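**Sirley lab reports on two-arm shelf cleaning method**

The Halvorsen Laboratory in Sirley has published results from a study of household cleaning by two-armed robots. In the work, the robot clears small scraps and bits of chalk from a two-tier shelf, using a microfiber duster and a sponge.
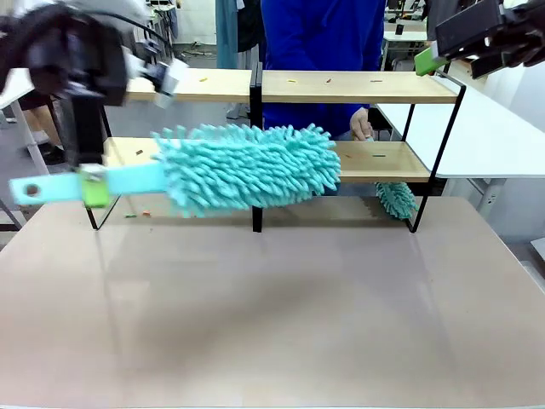

The method, called Olgate, trains a single control policy for both arms. Earlier work at the laboratory used a separate policy for each arm, and the arms often waited on each other or reached for the same part of the board. Under the new approach, each arm's next motion is planned with the other's in view.

The policy was trained on about 2000 demonstrations and then tested in 160 trials. Material and tool positions were changed between trials. The laboratory reports fewer stalled attempts than with its earlier system, with the largest gain on the upper board.

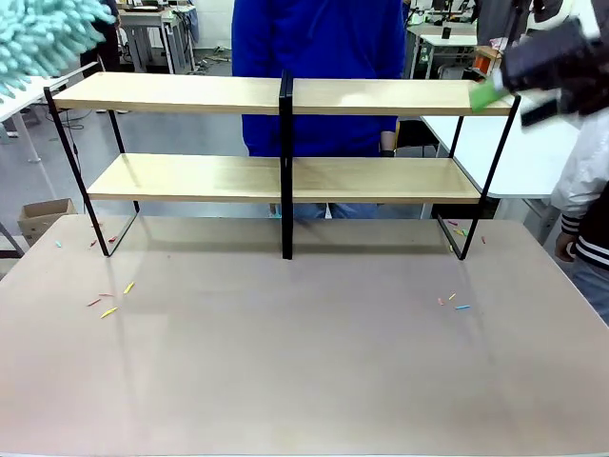
Debris that falls to the tabletop is not yet counted as part of the task. The group plans to add it in the next phase, which is funded by the Isgate Foundation and is expected to begin in April. The report and the training code are available from the laboratory on request.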